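Finding the Way Across Open Ground
May 17, 2018

Efua Gyamfi keeps a map of the campus on the wall of her office, and the large paved square outside the engineering faculty is shaded in red pencil. For two years it was the part of the site that her group's robots were least able to cross with confidence. They managed corridors, car parks and the narrow path behind the library, yet on the square their estimate of their own position would begin to slide within a minute of setting out.

The difficulty is well known to those who work on outdoor navigation. A robot that finds its way by laser range measurement depends on having solid objects within reach: walls, kerbs, doorways, parked vehicles. On a wide pavement the beams mostly travel outwards and return nothing of use. Satellite positioning helps, but tall buildings at the margins reflect the signal, and an error of a few metres is enough to put a small delivery vehicle in a flower bed.

The Stakska project was set up to address this gap. It is led by Dr Gyamfi with Gopinath Venkataraman, a specialist in image matching, and is supported by Flornex, a firm that builds small wheeled vehicles for hospitals and large industrial sites. Its central proposal is simple to state. Where the ground nearby offers little, the robot should look further away, to the outline that buildings and trees make against the sky.

Reading the horizon

The method works in two stages. In the first, software divides each camera picture into sky and everything else, and records the boundary as a single line running from left to right. In the second, that line is compared with a set of lines prepared beforehand from a survey of the site. The closest match gives a direction of travel to within a small angle and, with a second match taken a few metres on, a position.

Clouded skies were chosen for the main trials. Strong sun produces glare and hard shadows, both of which disturb the first stage, and the group wished to establish how the method performed under even light before turning to harder conditions. Heavy cloud brings a problem of its own, however. Pale façades can be close in tone to the sky behind them, and the early software would sometimes remove the top storey of a building altogether.

"A white building under a grey sky was our worst case, and we have one at the edge of the square," says Dr Venkataraman. "We could hardly have asked for a better test."
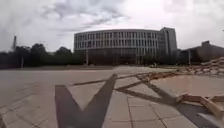
The curved building serves as a landmark at the far side of the paving, with its taller tower section at the right-hand end.
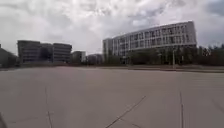

What the trials showed

The group gathered 2,000 pictures over the course of the trials, of which 1,801 were judged suitable for analysis. The remainder were set aside for blur or for water on the lens. Of the suitable pictures, 1,400 were used to prepare and adjust the software, and the rest were held back for testing.

On the pictures held back, the skyline was traced correctly in the great majority of cases. The faults that remained fell largely into one group, in which the crowns of distant trees merged with dark cloud. Cristóbal Fuentealba, who carried out much of the analysis as part of his doctoral work, found that these faults did little harm so long as at least one building with a clear roofline was in view. A straight edge or a sharp corner carries a good deal of information, and the matching stage can be told to give it more weight.

A less expected result concerned the paving itself. Mr Fuentealba had included joints and patterned lines in the ground as a secondary source of guidance, to be used over short distances between skyline matches. Patterned areas proved valuable. Plain areas, where the joints are thin and far apart, added very little, and cracks were sometimes mistaken for joints. The present version of the software therefore consults the ground only when it finds several lines that agree with one another.

Limits of the approach

The researchers are careful about what they claim. The skyline changes when scaffolding goes up or trees lose their leaves, and the survey must then be repeated in part. The method has not been tested at night. Rizwan Mohmand of Flornex, who advises the project on commercial use, regards the cost of repeated surveys as the main question still to be settled, and has asked for figures before any product is considered.

A second round of trials will begin in July at Ulgate, a former airfield where the nearest buildings are a good deal further off. Kumaresan Mudaliar will join the group for that work and will be responsible for the tests in direct sunlight. The red shading on Dr Gyamfi's map is to remain until those results have been reviewed.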